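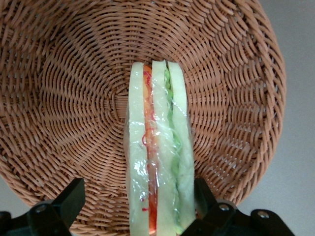

Who packs the lunches now?

At the Dilldale kitchen in Ukley, a robot arm helps with the sandwiches. People still make them. They slice the bread, add the lettuce and wrap each one in clear plastic. The arm's job is to move the wrapped sandwiches in and out of baskets.

A sandwich is harder to pick up than a box. It is soft, and the wrap is shiny and crinkly. If the two black fingers squeeze too hard, the bread gets squashed. If they squeeze too little, lunch ends up on the floor.

What changed for the workers?

The kitchen sends out 730 sandwiches a day. Rochelle Tawhiri used to move them all by hand, and her wrists hurt by the afternoon. Now she watches over the arm and checks the wrapping. She had five days of training to learn how to stop it, clean it and start it again.

Kane Ngata used to pack too. He moved to the ordering desk - he likes it, but he misses talking to the others while they worked.

Some workers worried about losing their jobs. Dilldale kept everyone this time. Other workplaces have needed fewer people after bringing in robots.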